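Storage totes for a small packing room, ribbed or smooth?

marilou_t
We're moving our soap orders out of the spare room and into a unit at Ellery, and I need to settle on totes. I've got 2 styles on trial and can't choose. The ribbed ones feel stiffer but labels peel off the ribs — drives me mad.

Ploren
Ribbed, every time. Smooth ones bow once you stack them 4 high. Stick your label lower down where it's flat.

hollis_tip
Disagree with Ploren. I've had smooth ones at Deststead since August and none have bowed. Depends what you put in them, surely?

Ploren
Tea towels, I bet!

hollis_tip
Candles, thank you very much.

vekico
I'm with Ploren on the ribs. Get a thick rolled rim too, much kinder on your hands. White ones like this Totelife show the muck, but I like that, you know when to wash them.

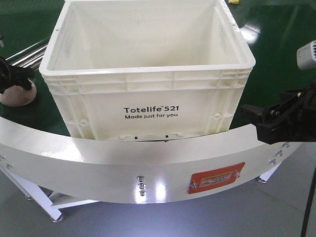 marilou_t
Do I need lids if they're only going from the shelf to the packing bench?

vekico
Save your money there, lids are only worth it for stock that sits for weeks.

marilou_t
Lovely, ribbed and no lids then. Sorry Tipene!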